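Burkby Rimmed Sorting Trays, Blue and Red

Sorting trays for small parts, sold as a pair or singly. Most customers buy them for switch and pushbutton components, where a green start button and a red stop button come off the same shelf and end up in the wrong bag. One tray per color or per order keeps them apart.

Each tray is rectangular with a raised rim all the way around. The corners are rounded, so they wipe out easily and don't catch on sleeves. The rim holds round parts that would roll off a bench — caps, collars, threaded bodies — and is low enough to reach over with your wrist flat.

The Burkby comes in blue and red. Both colors are the same size and nest together for storage. Each tray holds up to 3 lb. For heavier parts, see the Corkero steel trays.

Setting up

Put the trays side by side with a gap for whatever you are building or checking against. A finished control station works well in that gap as a reference. Work on felt or another soft cover if you can. It keeps the trays from sliding and protects the faces of the buttons.
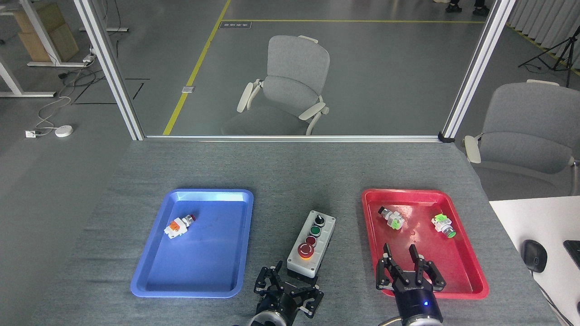

We suggest keeping contact blocks with the buttons they belong to. Loose blocks look alike once they are off the body, and the color is the only quick way to tell them apart. If you sort green and red together, use a third tray for anything that still needs a second look.

Clean with dish soap and warm water. Don't use solvent.

Ordering

Single tray, blue or red
Pair, one of each
Case of 400, mixed colors on request

Singles and pairs ship in two working days. Cases take three weeks and come direct from the Alarcón warehouse. Trays can be returned unused — please keep the sleeve.

Related items

Corkero Steel Parts Tray
Flamska Felt Bench Cover, Gray
Burkby Tray Labels
Flamska Bench Mat Clips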